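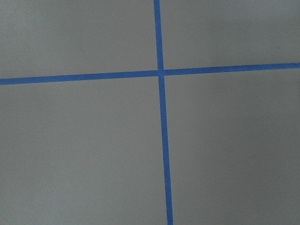 Wrist camera, one tape crossing in view.

Tape crossings as a drift check for two arms, anyone else doing it?
Posted in Perception & Calibration
Monday, May 13, 2024

okcombe_bench wrote:
I have been having way too much fun with painter's tape. We run two arms on one table, and the whole top has a blue tape grid on it. It went down so people could put things back in the same cell between episodes. Then I started looking at what the wrist cameras get when the arm goes to a look-down pose over a crossing, and it's such a nice clean target! Two blue strips, flat gray around them, nothing else.

So now there's a node in our stack (the package is called Stekadden, don't ask me to defend the name) that does this at startup:

1. Move to a saved joint pose over a crossing.
2. Threshold on hue, fit a line to each side of each strip, average the pair into a centerline.
3. Intersect the two centerlines and compare with the stored pixel for that pose.
4. If it's off by more than 7 pixels, refuse to start the planner and print the offset.

I ran it 200 times over the weekend with the arms doing random moves in between. I love it. Takes no time and it needs no printed target.

gradient_dissent wrote:
Fun, but I'd be nervous. Tape put down by hand isn't straight and it isn't square. In your picture the two strips don't even meet at a right angle. Print a ChArUco board, bolt it down, get a full pose out of it.

okcombe_bench wrote:
Sure, some of that is perspective and some of it is me with a roll of tape. But I never ask it to be square! Each crossing only gets compared to itself, from the same joint pose. And a bolted board takes up table, which we need for things like this:

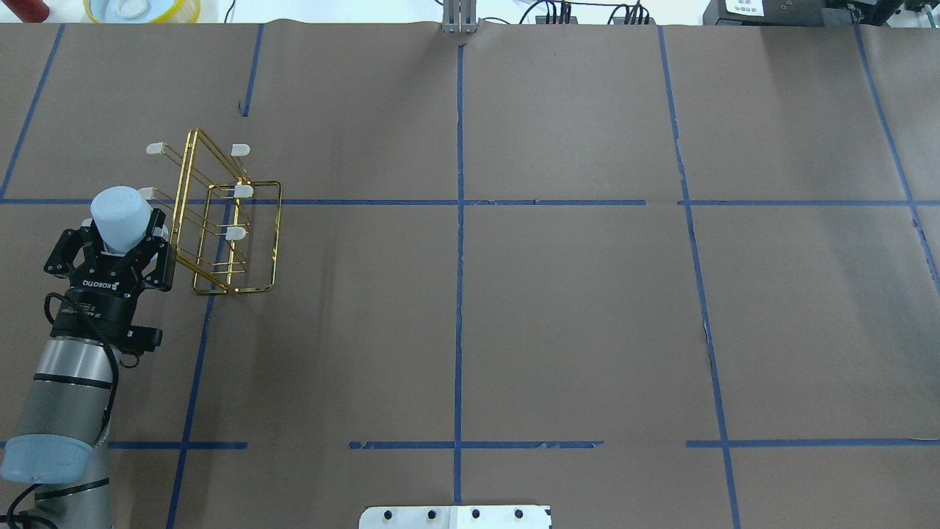
and for that kind of task I care a lot whether the two arms agree with each other. If the base transform for one of them is a little wrong, Nakamen (our planner) will happily give me a collision-free path that has a gripper going right past the wires. A few millimeters is the whole margin on a cup.

mm_per_pixel wrote:
What do you do about the background? Thresholding on hue always looks great until the light changes. There's a darker patch on the right side of your first picture, and I bet it moves when the arm does.

okcombe_bench wrote:
It does change. I lock exposure and white balance and threshold on hue and saturation only, with value left wide open. Shading mostly drops out. The failure I did get was blue stuff wandering into view. The joint caps on these arms are light blue and so is the cup. Raising the saturation floor fixed the cup, and now I also reject any blob that doesn't touch two sides of the picture.
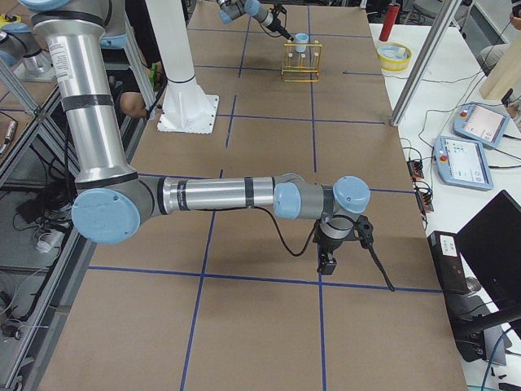 Both arms from the side. Near one over a crossing, far one down at the rack.

tomato_soup_solver wrote:
Ooh, I like this a lot. Can both arms look at the same crossing? If so, you get a shared point and you could chain base A to base B without ever touching a board.

okcombe_bench wrote:
They can reach a couple of the middle ones, one arm at a time. I haven't written that part yet, but it's exactly where I want to go. One crossing gives me a point and two directions. With a few crossings spread out I think I can solve for the whole transform, as long as both arms visit the same ones.

gradient_dissent wrote:
"As long as" is doing plenty of work there. You're assuming the table is flat and the tape stays put between visits. Paper moves. Tape wrinkles.

mm_per_pixel wrote:
I'm partly with gradient on this one. As a go/no-go check it's great. As a source for extrinsics I'd want to see residuals against a real board first.

okcombe_bench wrote:
Fair. And wrinkles are real, I have one at a different crossing, right below the intersection. It shows as a paler mark on the left edge of the strip.

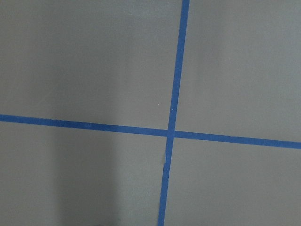 Line fitting and outliers

Plain least squares got pulled toward the crease. With RANSAC on the edge points and 100 iterations the fit ignores it, and the crossing moved back to where my eye puts it. I also mask out a square around the intersection before fitting, which helps because the overlap confuses the edge finder anyway.

tomato_soup_solver wrote:
Are you doing the edges at full resolution?

okcombe_bench wrote:
Half, then a subpixel pass along the normals. A typical view leaves me with 1225 edge points after masking, which is plenty.

martinelli_fan wrote:
We tried something close to this with white tape on a dark mat and gave up, but we were using Hough and fighting the bin size. Fitting both edges and averaging sounds so much better. Would you share the node?

okcombe_bench wrote:
Yes! Give me a bit to pull our joint poses out of the config. I'll put a board on the table too and post residuals next to it, so gradient can say I told you so with numbers.

gradient_dissent wrote:
Post the raw offsets as well, please. I'd like to see if they drift in one direction over a session or just scatter.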